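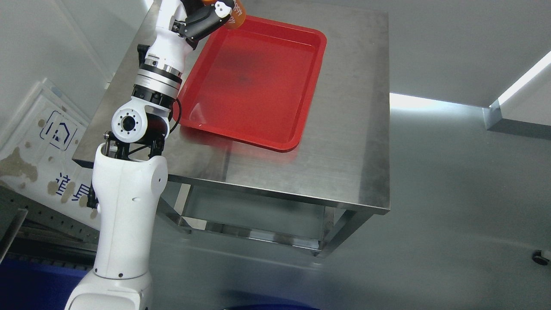

## 4. First bottle, first tray

Right, the arm's bolted down and homed, so now you get to pick something up! I learnt all this on my own build in the shared workshop, with Ildikó Pap on the stop button. Please find yourself an Ildikó.

1. Load the program called `dornholm_tray` and set the speed to 20. I know it feels slow. Leave it there.
2. Put the tray on the steel table. Mine's red with raised rims, and those rims are what you'll clip if your height is wrong.
3. Jog the gripper down over the bottle and close it in small nudges. Stop when the fingers hold - squeezing harder only bends things.
4. Lift straight up, then move across at the new height. Never do both at once (ask Kornél Győri about his mug).
5. Lower over the tray, open, back off.
6. Do it 3 times without touching the settings before you move on.

> **Caution:** keep your hands off the tray while the arm is powered, even when it looks parked.

### 4.1 Flat things

Flat pieces are fussier. Grip near one end and expect the rest to hang at an angle, so allow more room at the side than you think you need. If the elbow count goes past 1,752, stop and re-home; my cable pulls tight there and yours probably will too.
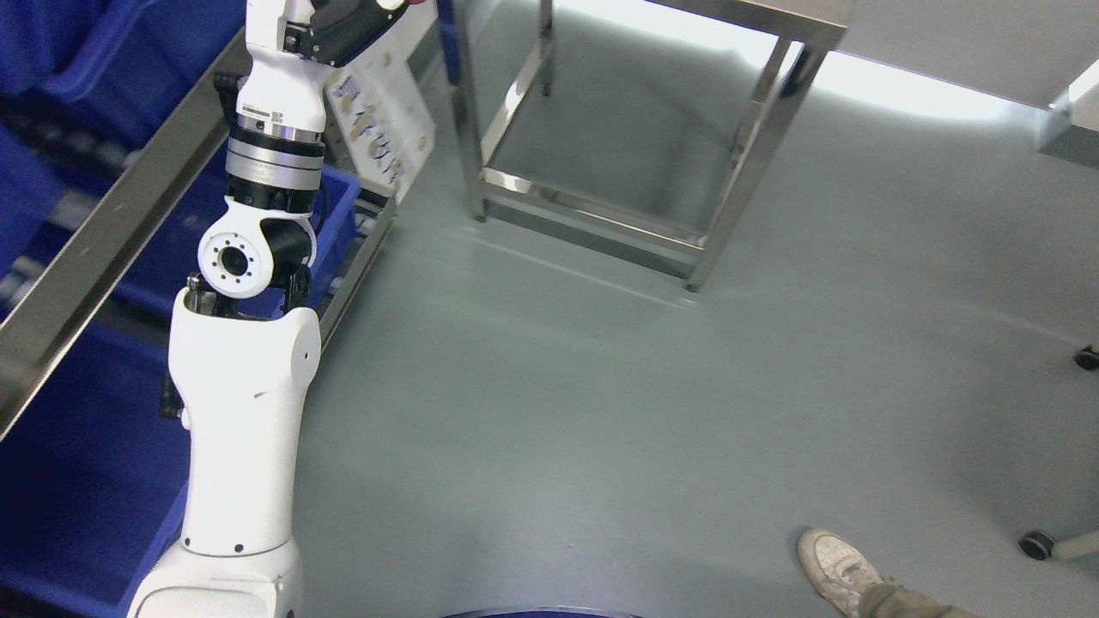 *Fig. 2 - Flat piece held up high, blue bins below.*

**Note:** have your helper stand back from the table legs and casters. Once you're happy, save the positions as a new file and go on to section 5, which covers the bins.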